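Imprimir | Enviar por correo electrónico

Mi cuaderno de la casa – mayo

Hoy me he levantado a las 7 y he decidido que era el día de los vasos. Los tengo desde la mudanza, mezclados con las tazas y con los trapos, y cada mañana pierdo tiempo buscando uno para el agua. Mi madre decía que una casa se conoce por sus vasos. No sé si esta frase existe también en español, pero la escribo así.

Primero he separado los de plástico y los de cerámica. Los de plástico los compré en Brasia, en el mercado, y me costaron 900 en la moneda de allí, que es muy poco. Algunos son grises y otros morados. Los morados me gustan más cuando les da la luz, aunque para el té no sirven bien, el té parece tinta. Para el té uso siempre la cerámica.

Después he pensado en el estante pequeño, el de tabla de madera y patas negras. Antes ponía allí las cartas y las llaves, y ahora quiero que sea solamente para los vasos. Es bajo, y se puede limpiar la mesa sin moverlo. He medido el hueco con la regla y hay unos 30 centímetros libres a un lado – bastante para la tetera, cuando la encuentre.

El trapo naranja es nuevo. Lo he usado sin lavar antes y Meriem me ha regañado por teléfono, porque dice que la microfibra nueva deja pelusa. Mañana lo lavo solo, para que no manche las camisas. También tengo que comprar jabón y una bayeta para el fregadero.

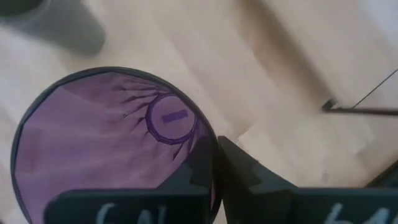
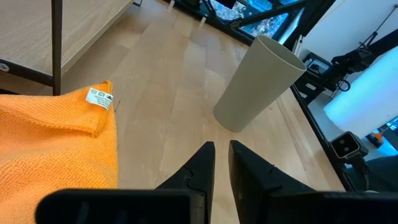 La mesa, el vaso gris tumbado y el trapo doblado cerca del estante.

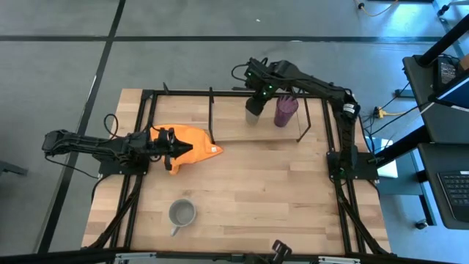
Dilwyn Watkins me escribe que él guarda los vasos boca abajo, siempre, y que en un estante abierto el polvo entra en dos días si están boca arriba. Dice también que no ponga nunca la tetera al lado de los de plástico, que el calor los deforma, y que los suyos de Trelora le han durado 8 años con esta costumbre.

Última actualización: mayo

Este sitio utiliza cookies para mejorar su experiencia. Si continúa navegando, acepta su uso.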